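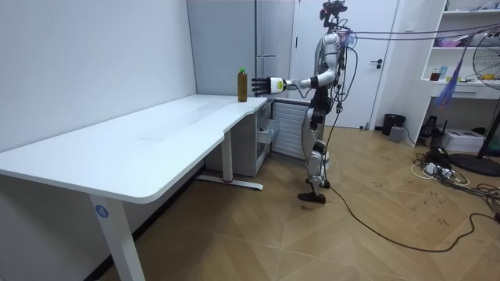
The long white desk in the parquet room, Plestness

Room and Supplies Assistant (part time)
Bunelar House, Plestness

Do you like putting a room in order? Are you the person who turns all the labels the same way in somebody else's fridge? We would love to hear from you!

Bunelar House is a small building of shared work rooms on the east side of Plestness. People rent a desk by the day or the month, and they expect to walk in and find a clear desktop, drawers that have what they need in them, and a cold drink in the fridge. For a long time we all pitched in between other jobs. We've grown enough now that the work deserves someone's full attention, and we think it's a really nice job for the right person.

The hours are 12 a week, in the mornings, and the pay is $20 an hour to start. You can spread the hours over the week in any way that works for you, as long as the rooms are ready by opening time.

What you'll be doing

Most of your time goes to the desks, the drawers and the refrigerators. You'll wipe down the desktops (white ones show everything, so you'll get good at this fast), return stray bottles and cups to where they belong, and check the drawer units before the first people come in. You'll sweep the floors with a dry mop. Wood floors and wet mops don't get along, and we've already paid for that lesson once.
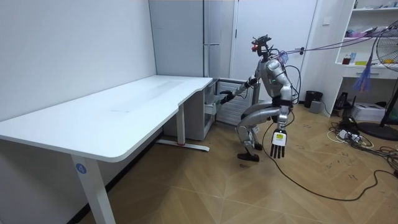

Page last updated: February 2026

The drawer units come next. Each one has its own list taped inside the supply closet door, and you'll fill it to match: pens and notepads up top, chargers and adapters in the middle, and paper at the bottom. People are hopeful about drawers and leave all kinds of things in them. Anything that isn't on the list goes into the lost and found bin by the front door with a tag saying which desk it came from.

Then the refrigerators. We buy our drinks through Lim, a small local supplier, and they drop off crates early in the morning. You'll check the delivery against the order sheet, carry it in (a full crate is heavier than it looks, and there's a cart you're welcome to use) and load the shelves with the older bottles in front. Opened bottles without a name on them get poured out at the end of the day.

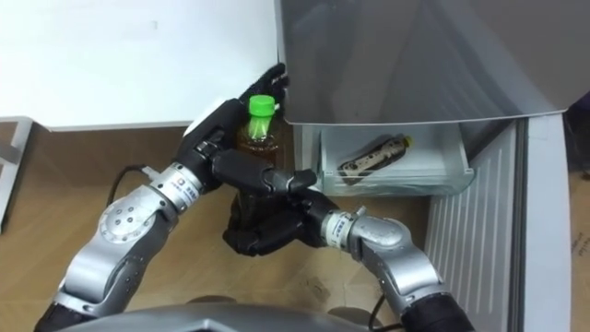 Tea is by far the most popular thing we stock, so if you run low on anything, let it be the sparkling water. You'll be the one placing the weekly order, and you'll have a free hand with it. If you think we should try a new flavor or drop one that just sits there, go ahead! Fridges also get a proper cleaning once a month, shelves out, door seals wiped, the works.

You'll keep all of this in Josus, the stock list program on the office laptop. It's plain and a bit slow, and you can learn it in a morning.

Who we're looking for

You don't need experience. A past job in a kitchen, a store, a hotel or a school would be great, and so would years of running a busy household. What we care about is that you notice things, like a sticky ring on a desk or a bottle lying on its side, and that you enjoy dealing with them.

You should be comfortable bending, reaching into low drawers and carrying a crate a short distance. If any part of that is hard for you, please apply anyway and tell us. We can rearrange a lot.

You'll also be around people who are concentrating, so a friendly but quiet manner helps. Headphones are fine while you work. 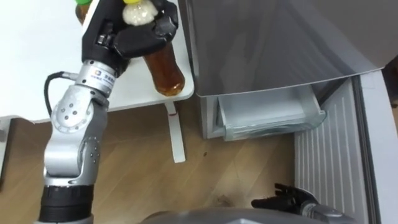

Bottles go back for deposit, too. Rinse them, put the caps in the small tub and the bottles in the rack by the back door. The deposit money goes into the snack jar, and yes, the snack jar is for you as well.

What you get

A key of your own, paid breaks, drinks from the fridge, and 8 paid days off in your first year. After the first 2 months we sit down together, look at how it's going and talk about adding hours if you'd like more. There's free parking behind the building and a bus stop across the street.

How to apply

Send a short note to the front office at Bunelar House, or drop it off in person. No résumé needed, though you can include one. Tell us which mornings you can work, when you could start, and about a place you've kept in order and were proud of. A closet counts. So does a tackle box.

We read every note and answer all of them. If yours looks like a match, we'll invite you in for a paid trial morning, so you can try the work and meet everyone before either of us decides. The job is open until filled.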